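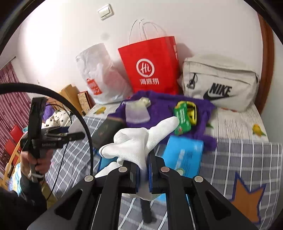
Posted by the author of Overgaard Notes | Filed under: Household

Print this page | E-mail this page

Sorting on the bed works better than sorting on the floor, mainly because of height. My mattress top sits high enough that I can stand and reach the middle without kneeling. The grid on the grey sheet helps too. I use the white lines as rough lanes: books to the left, boxes to the right.

Small items go on the purple fuzzy cloth. Pile fabric has enough friction that a box stood on end tends to stay there, and a frosted pouch doesn't slide off when someone leans on the mattress. The green box and the light blue one stay on the cloth until I've checked the flaps. The dark green cover on the left goes back to the shelf.

Gloves are their own category. White knit work gloves have no left or right, so I store them loose in a Rikent tub, 300 mm deep, and don't bother pairing them. Anything with a hole in the fingertip goes to the rag bag. I tried a Tusteck drawer insert last winter, but the cells were too narrow for a bunched cuff.

Limits I keep to: 30 minutes a session, 10 minutes of that for putting away. Whatever is still on the bed at the end goes into one box marked "March" and gets looked at next time. The star sheet goes in the wash afterwards, colours separate.

3 comments | 10 shares

Last updated: March, 9:40 pm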